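4. Leveling your Trurnis water filter stand

Now the fun part — once the stand is level, everything else goes quickly!

1. Set the stand on a firm, flat surface, away from direct sun.
2. Turn each of the 4 feet until the stand stops rocking.

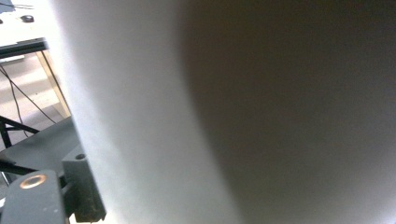 Fig. 5. Close view, pale gray surface.

3. Soak the filter in cold water for 20 minutes, then press it into its seat until it clicks.
4. Fill the upper tank, let it drain, and pour that first tankful on your plants (they'll love it).

Caution: Never use water hotter than 25 °C. Heat can warp the seal.

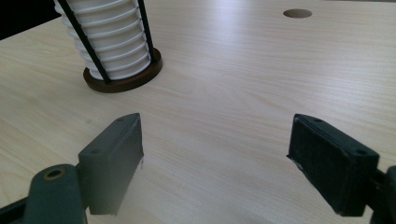

Marcelle Bodin writes that her first tankful tasted a little flat, and that a second rinse cleared it right up. Great tip — do repeat step 4 if you notice the same, then move on to section 5.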